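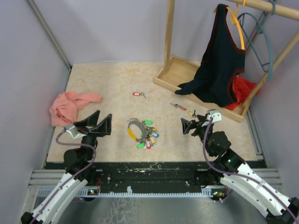 *The big ring with its coloured tags, and the loose keys still to go back on.*

July 15, 2020

I have been putting off the keys since November. The large ring came with the building at Liepiņa and has been passed on by everyone who had the job before me, each of whom added keys and removed none. Kristaps Sepp handed it over with a typed list. The list covers the outside doors correctly and very little else.

The existing tags are plastic, in several colours, and the colours were meant to indicate something. Kęstutis Paulauskas thought green was for outside doors and red for cupboards. Kipchumba Kashindye remembered it by floor. Both schemes fit part of the evidence. I have stopped trying to recover the original one and have written a new one:

- Green: outside doors and gates
- Red: store rooms
- Blue: plant and meters
- Yellow: cabinets and padlocks
- White: not yet identified

A key keeps its old tag until it has been tried in its lock. Retagging from memory is how the list went wrong in the first place, and I would like to do this only once.

The method is slow but simple. Take one key off the ring, compare the blade with the ones already identified, then walk to the most likely lock and try it. If it turns the lock fully in both directions, it goes in the notebook with the lock location and any number stamped on the bow. A key that enters but will not turn gets a separate note – the cylinder may be stiff, or the copy may be poor. I do not force them. Saulius Pärn snapped one in the side gate last winter and the new cylinder took weeks to arrive.

The first session took 90 minutes, most of it walking. One key is stamped 2224 and fits the meter cupboard, which the list assigns to a key I cannot find. A padlock key for the old Grusteo shed also turned up. The shed has gone and so, presumably, has the padlock, but I have kept the key in an envelope for now.

Duplicates are the other problem. Copies cut at different times look slightly different, and a worn original can look less like its own copy than like a stranger. Holding the two blades back to back against the light settles most cases. Where it does not, I try both in the lock.

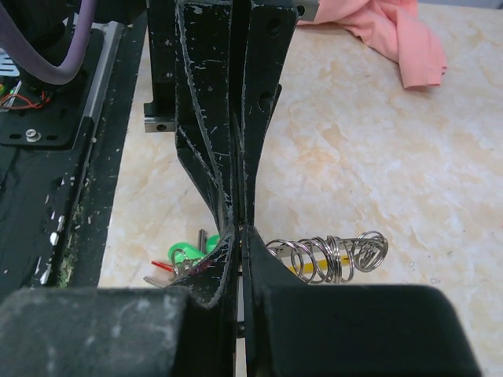

Should every key have a tag of its own?

Only the ones that leave the ring singly need one; duplicates kept together can share a tag.

The finished set will be split in two. Outside doors and meters stay on the big ring, and the cabinet keys move to a smaller one kept in the office drawer. Uldis Paulauskas has asked for the Merinau cupboard key to be kept separately, as he is the only person who uses it. I have agreed, provided he signs for it.

Still to do: the upstairs cabinets, the rear gate, and a phone call to the locksmith about the stiff cylinder on the boiler room door. I also need more white tags.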